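About Katene Balloon and Party Supply

Katene has supplied balloons and table decorations to schools, banquet halls and family celebrations since its first shop opened in Itmont. The company now operates 3 locations and keeps 2,166 items in its catalog.

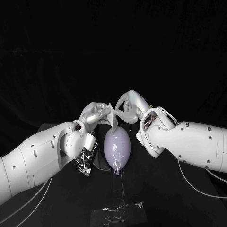
Balloon on a dark tabletop

Balloons remain the center of our work. Each order is reviewed for size, color and setting before it leaves the shop - a balloon meant for a dinner table has different needs from one meant for a doorway. 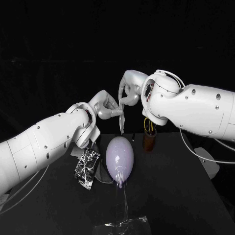 Tralum Hall wrote to us in June that the balloons on its dinner tables had stayed low enough for guests to talk across them, and that it would order the same size again.

Customers may visit any location from 9 a.m. Large orders are placed through the Jekitz Street office.
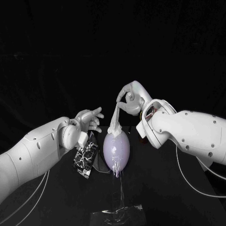 Department: Table and Balloon Decoration

The department accepts orders for up to 113 tables per event.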